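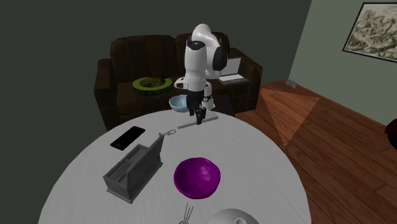 ## Keeping your shed yours

Over 60 sheds were broken into around Drinbridge last winter, and most of them were held shut by a padlock from the bargain bin and a good deal of optimism. Mine was one. They took the strimmer and left the exercise bike, which hurt.

**The hasp.** Thieves rarely bother with the padlock when four short screws are holding the whole affair to soft pine. Use coach bolts right through the door, with big washers and the nuts on the inside. Same for the hinges. If you can't face replacing them, swap one screw in each for a clutch-head, the sort that goes in and won't come out.

**The window.** Garden netting stapled across it does nothing. An old curtain does quite a lot. Frosted film is better still, and goes on easily with a drop of washing-up liquid in the water.

**Marking things.** Postcode and house number, somewhere awkward, with an engraving pen. Then again somewhere obvious in paint. My mower is now hideous and has never been safer.

**Ladders.** Lock them up, flat, to something that doesn't move. A burglar shouldn't be borrowing yours to get in at the bathroom window.

**Serial numbers.** Photograph the plates on your power tools and email the pictures to yourself. I had to describe my strimmer to the police as "orange – fairly loud".

Dalia Mets in Barndale swears by gravel on the path. I laid 4 bags of it in May and so far it has caught me, twice, going out for the secateurs in my slippers.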